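Category: Coursework > Design & Society > Year 2 projects
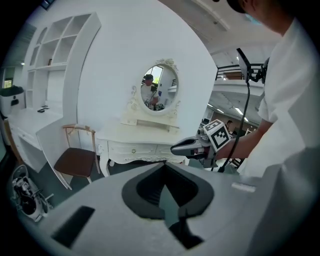 Fig. 1. Skarkard, July. Face mask and cap.

Who still wants a dressing table?
Houda Shehata, project report, final version (mostly)

1. What I was trying to find out

My gran had one, my mum had one, I do my face in the bathroom. Wanted to know if dressing tables are really going out or if they just get sold on. Original title was about all bedroom furniture, far too big, cut down after the first tutorial.

Questions: how many are for sale second hand, what do people ask for them, what words do they use to sell them.

2. Method

Went through every bedroom listing on Trendside for our area during July. 1,509 listings. Put them in a spreadsheet by type, price, colour, condition as stated by the seller. Repeats taken out by hand, so I may of missed a few. Also sent a short questionnaire and got 40 back. Was hoping for more, term had ended.

Prices are asking prices. No way of knowing what anyone paid. Keep this in mind for all of section 3.

3. Results

Almost 200 of the listings were dressing tables. More than I expected, more than bedside cabinets, which I put down to people keeping bedside cabinets until they fall apart.

White was the commonest colour by a long way, then pine, then "cream" (which in a lot of listings looked white to me, so white is probably under-counted). Dark wood was cheapest. Sellers of dark wood also wrote the longest descriptions, and said "solid" a lot.

Tenum came up as the only shop name more than a handful of sellers bothered to mention. Plain shape, flat top, no mirror fixed to it. Buyers seem to add there own. Those were described as "desk / dressing table" and I had to decide where to put them. Counted as dressing tables if the seller said it first.

The other sort is the French-looking one, white, curvy top, oval mirror with carved roses or scrolls, little drawers under the glass with round knobs. Sellers call it "shabby chic", "princess", "Louis", once "wedding". Asking prices were all over the place and I couldn't find a pattern, even splitting by condition.

From the questionnaire: people who own one mostly use it for storage. Jewellery, chargers, post. Sitting down at it to get ready came a long way behind. Several said the light is wrong, as the table ended up wherever it fitted. The small drawers get used for things people can't place anywhere else. One answer just said "batteries".
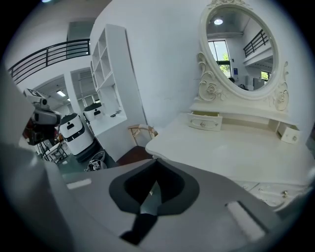
4. Problems

- Only one site. Shim has listings too but you need an account and mine wasn't approved in time.
- 2 people skipped the price question, left them in for the rest.
- "Good condition" means nothing. Should have made my own scale from the photos.
- Questionnaire went mainly to freinds and their mums.

5. What I think it shows

They aren't disappearing, they're moving house to house. The desk sort is bought to fit a small room and sold when the room changes. The carved sort is bought because someone liked it. Would need the same search done again in winter to say more, July is when everyone round here moves.

6. Sources

Trendside listings (own spreadsheet, ask me for it), questionnaire answers, lecture notes weeks 3 to 5.

Handed in 2022-08-16

Contact the department office | Copyright remains with the student | Back to top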